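Open day at the Ralville lab: notes on two-arm handling
Posted Thursday, July 17, 2025
Filed under: Robots, Site visits

I spent the afternoon at the Ralville open day. I had asked for a visit in May and was told to wait for this one. Registration was through Traltel, which sent my badge twice under number 249.

The main demo was two-arm handling of soft items, run on software called Clenuna. Soft items are harder than boxes. The surface gives when a finger closes on it, so the width at contact says little about how firm the grip is. Clenuna handles this by watching the motor load and stopping the close at a set limit. The operator would not give the limit. He did say the training set holds 3688 recorded runs, most of them done by hand with both arms under direct control.

My questions were mostly about timing. With two arms over one container, the planner has to keep the wrists apart, and the simple fix is to let one arm wait. Clenuna does that by default. A shared mode exists but was switched off for visitors. I would have liked to see it, even at low speed.

The second talk covered Nishad, their calibration tool. It took 19 minutes on the schedule and ran over. The useful part was the advice to recalibrate after moving the table, even by a small amount, and to log the table position with every run.
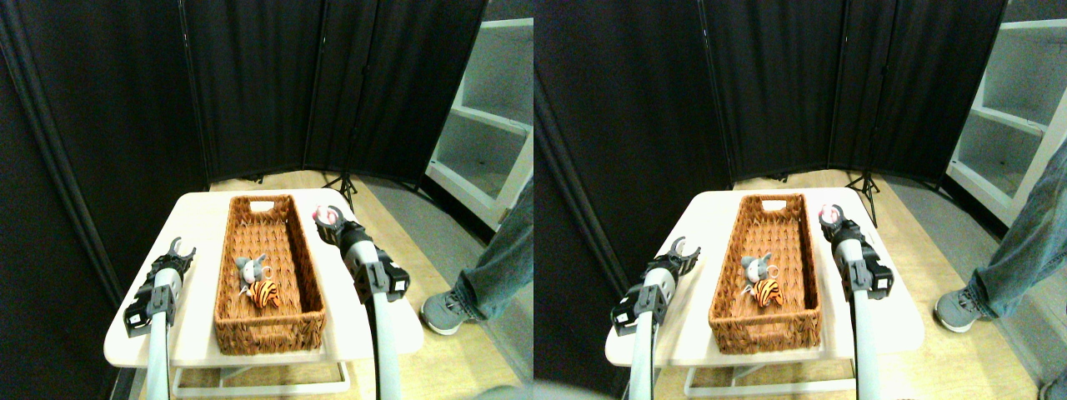 Yufang Xiong
Controls engineer and author of this blog

The toys at the two-arm station were an elephant and a tiger, touching each other in a wicker basket. Contact between items matters for picking. A grasp planned for one can catch the fabric of the other, and a planner that treats them as separate objects has to find the boundary first. Stripes against plain gray make that easier than two toys of the same color would. I asked whether they test with matching colors and was told it is on the list.

Slides are due by email next week. I will add the load curves to this post if they are included.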